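Piret Lill
@piretlill
April 4, 2022

Read the new draft guidance on collaborative robots in light disassembly this weekend. All of it, annexes too. I have complaints. Thread.

1/ Background for new followers: I write risk assessments for small shops that put robot arms on benches. Mostly repair, refurb, e-waste. Before that I wrote them for people who packed cheese. The cheese people were stricter.

2/ The draft opens by saying a force-limited arm "may be considered inherently suitable for shared workspaces." I've read that sentence in one form or another for years and I still don't know what it's supposed to mean. Suitable holding what? A sponge?

3/ You assess the arm, the gripper, the part and the job together. That's old news. It's in every training course I ever sat through. And still I get sent a PDF of the arm's brochure with "risk assessment" typed across the top.

4/ Got one of those in July from a shop I won't name. Four pages. Three of them were the brochure.

5/ Back to the draft. Section on sharp edges is one paragraph. ONE. For disassembly! Have these people ever put a hand in an old PC case? I have a scar on my thumb from a drive bay and there was no robot anywhere near it.

6/ Edge geometry matters a lot more than the force number. A push you'd barely notice from a flat palm-sized pad is a different thing when it's pressing your knuckle into folded sheet metal. The draft gives a table of forces and lets you pick your own contact area. Guess which area people will pick.

7/ Kevser Tokgöz went through the same table and got further than I did. She thinks the contact area column was lifted from a packaging document and never checked against electronics. I can't prove that. I'd like to hear from the authors that she's wrong.

8/ Next: clamping. Draft says the arm should "release upon detection of a trapped body part." Fine, how? If the arm is reaching down into a box and your fingers are between the gripper and the wall of the box, backing straight up might free you or might drag you along. Somebody has to work out which, for that box.

9/ Boxes with walls are the whole job here. You can't do this work on a flat open surface and the draft is written as if you could.

10/ Now the "demonstration cell" exemption, annex C. If a cell is used for research, training or demonstration it can skip the stopping distance test. Why?? The people in those rooms are students and visitors. They lean in. They point at things with their fingers.

11/ Sadao Onishi asked me in DMs whether anyone really uses that exemption. Yes. I have seen it pasted into a file for a cell that had been running two shifts. "Demonstration" is a very stretchy word.

12/ Some numbers, for those who think I only grumble. The comment log for the last round has 1293 entries. 1217 are marked "noted." Noted! I've been noted 40 times personally. I'm thinking of having it printed on a mug.

13/ To be fair to them (I try), the part on fixtures is decent. Give every removed part a fixed place to go. Hold it so it can't tip. Keep the fixture out of the path a person's arm takes. I'd sign that today.

14/ What I mean by a fixed place, since two people have already asked: 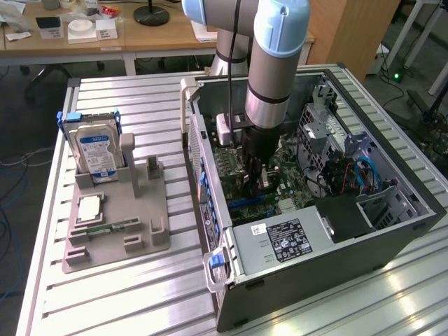 Tower on its side, gripper over the board. Drive, CPU and memory module each have a slot in the gray printed fixture at left.

15/ I like that fixture. The drive stands up in its blue caddy, the chip sits in a square pocket, the RAM gets a long slot. You can look at it and say what goes where. Most shops I visit use a tray and hope.

16/ But now do the assessment on it. The gripper is down by the memory slots. There's case wall, drive bays with perforated metal, a bundle of wires on the drive side. Which contact area do you use from the table? The draft doesn't say, and every one of those is a different answer.

17/ Cables too. Find me the word "cable" in the draft. I'll wait. A loop of wire snagged on a finger pad is the most ordinary thing that can go wrong in this kind of work, and it ends with something being pulled that you didn't plan on pulling.

18/ Same goes for a second arm. If there's more than one within reach of the table, the draft tells you to assess each one separately. Separately! The pinch point I'd worry about is the one between them.

19/ Someone will say the vendors have this covered. I asked two. Raneck sent a polite answer that pointed me to the standard. Juška sent a polite answer that pointed me to Raneck's white paper.

20/ And Nuver's sales guy told me their gripper was "certified safe." I asked certified to what. Still waiting. A gripper by itself can't be safe any more than a kitchen knife can. Depends who's holding it and where your hand is.

21/ What I'd put in instead, free of charge:
- Contact area taken from the sharpest edge within reach, measured, with a photo in the file.
- Release direction worked out and tested for each type of enclosure.
- Cables tied or removed before the arm goes in.
- Annex C deleted.

22/ Also: power supplies. The draft says units should be "de-energized." Unplugged isn't the same as discharged. Write down how long you wait and who checks. One line in the procedure. Līga Petrauskas has been asking for that line for longer than I have.

23/ And coin cells, and swollen batteries if you take laptops. There's a footnote. The footnote refers to a clause that was removed in the previous version. I checked twice.

24/ Do I think any of this changes before it's published? No. I think I'll be noted up to 300 characters at a time, that being the size of the comment box. Yes, they cut the comment box.

25/ If you run a cell like this, don't wait for the document. Put your own hand (arm powered off, please) everywhere a hand could go, and write down what it touches. It takes an afternoon. I've never seen one of those afternoons come back with an empty list.

26/ Replies are open. Elīna Luik has already told me I'm too hard on the fixtures people, and I said I LIKED the fixtures part, go back to 13.

27/ Correction to 23: the clause wasn't removed, it was renumbered. The footnote still points to the wrong place. Thanks to the person at Nader who spotted it.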